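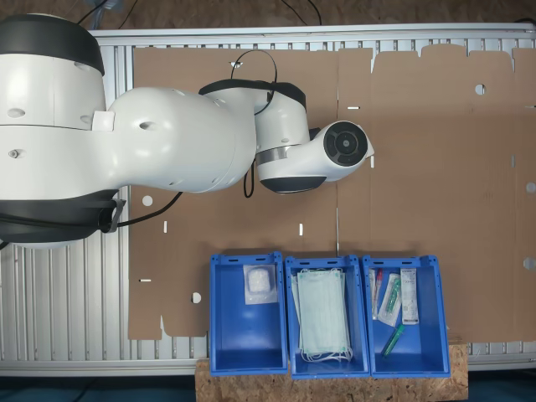

Domain randomization was covered last week as a way to train a grasp policy without real images. These notes cover the complementary step, residual correction on the real cell, using the kitting task from the Lotetti set. The task is to transfer one item per bin to a goal pose on the work surface. The three blue bins sit side by side and differ mainly in how hard their contents are to segment. The face masks are stacked and nearly uniform in color, so instance boundaries are weak. The bin of mixed medical supplies has strong boundaries but includes clear wrapping, where depth returns are unreliable. The single pouch is also clear, with a white, cotton-like item inside it. The cardboard under the arm has round holes and fold lines, and both produce false edges in the goal region.

Setup

The base policy is trained in simulation on 4000 episodes and then frozen. A residual network takes the same observation plus the base action and outputs a bounded offset to the grasp pose. The executed action is the sum. The bound is set per axis and is tighter in rotation than in translation.

Data

Real data comes to 398 grasp attempts, of which 200 are held out. Splits are made by bin arrangement. Splitting by attempt leaks item positions between train and test, and the first version of the Elilton baseline had this problem (see the November notes).

Result

On the held-out arrangements the residual policy reduces failed grasps in all three bins. The gain is smallest for the masks. Most remaining failures there are double picks, and a pose offset cannot fix those because the error is in the choice of target. For clear packaging the residual mainly learns a downward shift along the approach axis, consistent with the depth bias derived in section 2.

Points to check in your own runs

Saturation: log how often the offset hits its bound. Frequent saturation means the base policy is wrong and should be retrained.
Cable drag: the Wunness simulator does not model external cables. Compare commanded and measured wrist pose before blaming the network.
Calibration: repeat hand-eye calibration if the table or camera has been moved.

Reading for next time: Leung report, sections on suction models and target selection. Problem set due Wed 31 March.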